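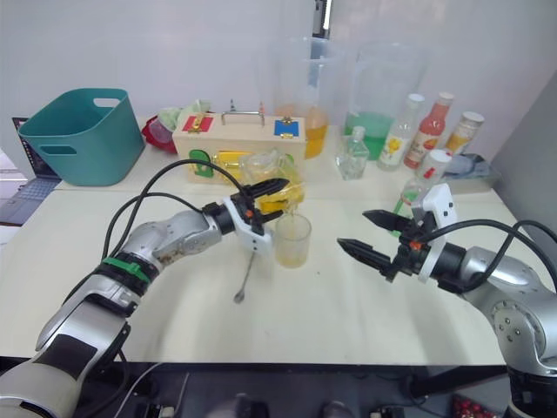 Teaching a two-arm bench robot to pour without flooding the table

I've been building a pair of arms in our shared workshop since August, and pouring is the job everybody wants to see. It's also the job that made me mop the most. This page is the way I do it now, written down for the folks who keep emailing me after the Wolbridge build night, and for myself, because I've already forgotten my own settings twice.

I'm going to assume you have two arms bolted to a table, a way to teleoperate them (leader arms, a controller, whatever you've got), and two-finger grippers. Mine have black serrated fingers and I love them for this. If yours are smooth, skip ahead to the bit about grip first and then come back.

What you need

A pitcher or jug you don't mind dropping. A small cup that's heavier than you think it should be. Water with food coloring in it. Towels, more towels than that, and something to keep them in that lives on the table and not across the room. A kitchen scale if you want numbers. I use a long white table because colored water shows up on it right away, even a single drop, and you want to see the drops.

About the coloring: go yellow or green, and go stronger than looks sensible. The first batch of recordings I made was with plain water and I could hardly tell from the video whether anything was coming out of the jug. I threw all of it out. Once the liquid is dyed you can see the stream, the level in the cup, and the puddle (there will be a puddle).

Sort out your cables first

I know, boring, but do it. When an arm tips a jug, the wrist rolls a long way, and any cable that was comfortable in the home position suddenly isn't. I leave big loops above the arm and strap them down at one joint only. My first try was zip ties at every joint, all very tidy, and the wrist cable pulled itself out of the connector the first time I rolled past vertical. Ugly loops are fine!

Run the arm by hand through the whole tilt with the power off and watch the cable the entire way. Then do it again with the arm stretched as far as it will go toward the cup. If anything goes tight, add slack before you put a drop of liquid on the table.

Set the grip

Fingers need to close on the body of the jug, somewhere near the middle of its weight when it's filled to your practice level. Too high and the bottom swings. Too low and it wants to tip over backward as soon as you lift.

Start with less force than you think you need and lift the jug an inch. Give the table a little bump. If the jug slides, go up a step and try again. On my Urnstead controller board the grip setting runs up to some silly number and I sit at 700, which won't mean anything on your hardware, so please don't copy it. Find your own. Clear plastic flexes and glass doesn't, and you want to know which one you're holding before you crank it up.

For smooth fingers, a strip of shelf liner wrapped around each one and taped at the back does the trick. It wears through, so check it before each session.

Place the cup

Put the cup somewhere both arms can reach, toward the middle of the table. I like it well in front of everything else, with clear space on all sides, because the second arm needs room to come in low from the other side.

Then find your lip position. This is the one thing I wish I'd practiced longer before recording anything. You're not aiming the gripper, you're aiming the edge of the jug, and those are a good few inches apart. With the jug empty, bring the lip right over the cup and tilt. Notice how the lip drops and drifts forward as the wrist rolls? You have to pull the arm back and up a bit at the same time to keep it over the cup. Do that dry until your hands do it without you thinking. It took me an evening. My neighbor at the next bench got it in ten minutes and I'm still a bit sore about it.

The pour itself

Fill the jug no more than a third. Grip, lift straight up, and wait for the sloshing to stop. Move over slowly, staying level. Get the lip just above the rim of the cup and only then start tilting.

You're after a thin stream. Thin is slow and slow is good, because it gives you time to correct when the stream wanders. The temptation is to tilt until something happens, and with a wide-mouthed jug nothing happens, and nothing happens, and then all of it happens. Tilt in tiny nudges, and once you see liquid moving, stop rolling and let it run. Nudge again only when it thins out too much.

Stopping is its own skill. If you roll back gently, the last bit runs down the outside of the jug and onto your table (and along the finger, and into places you'd prefer it didn't go). Roll back briskly the last few degrees, then freeze. I lost a finger bearing to this before I figured it out. Now I also put a wrap of self-fusing tape around the finger mounts, which isn't pretty, but the second set has lasted all winter.

What the other arm is for

Lots of people park the spare arm out of the way. I'd keep it in play, hovering beside the cup with its fingers open and pointed at it. Two reasons. It's ready to steady the cup if the stream pushes it, and later, when you want to add the next step — picking the cup up, or grabbing a spoon to stir — the arm is already where it needs to be.

Don't actually grip the cup during your first recordings, though. A light plastic cup squeezed even slightly goes oval, the level climbs, and over it goes. Open fingers, close by, not touching. Add the grip once your pours are boring.

If you want to stir afterward, lay the spoon flat on the table near the cup, handle angled toward whichever arm will pick it up. Thin metal spoons are a pain to get off a hard tabletop. I bent the handle of mine up a hair so a finger could get under it. A fat-handled one would be easier, but I'm stubborn.

Recording runs

When you can do six clean pours in a row, start recording. I reset everything to slightly different spots each time: cup an inch left, jug turned a little, a bit more or less liquid. I also leave clutter on the table on purpose. Bottles with labels, a cloth, a basket, pitchers with other colors in them, a cup with a straw. My early policy was trained on a bare table, and the first time somebody left a bottle on there it happily tried to pour next to it. So now the table looks like the end of a picnic, and that helped more than anything I changed in the software.

My current set is 53 recordings for the straight pour. I bin any where I spilled, with one exception: if I dribbled, noticed, and fixed it, I keep it. Seeing a recovery seems to be good for the thing.

Training on my Zallent box took 2,225 steps before the motion looked smooth. Past that it got hesitant, and would sit over the cup thinking about its life. If yours hovers forever, look at your own recordings first. Mine were full of me hesitating, so of course it had learned that!

When it goes wrong

Stream lands behind the cup: the lip isn't far enough forward when you start. Go back to dry practice.

Stream lands past the cup: you're tilting too fast, so it shoots out. Smaller nudges.

Jug twists in the fingers as it tilts: you're gripping off center, or the jug is wet on the outside. Dry it between runs. I do it every single time now.

Cup walks across the table: put a square of that same shelf liner under it, or swap to a heavier cup.

Everything worked yesterday and nothing does today: check whether somebody moved the table. Ask me how I know. I've put little tape marks on the floor for the legs since then.

Before you start

Keep power supplies and the control boards off the floor under the table, and off the table too if you can manage it. Your laptop should be as far back from the pouring end as the cord lets you. Keep a hand on the stop button the whole time the policy is running, even when it's been behaving.

I've put my cup and jug positions up on the Macapagal page in the workshop wiki, next to the printable finger files. Next I want to try thicker stuff, pancake batter maybe, and I'm going to need a bigger stack of towels.

Last updated February 2025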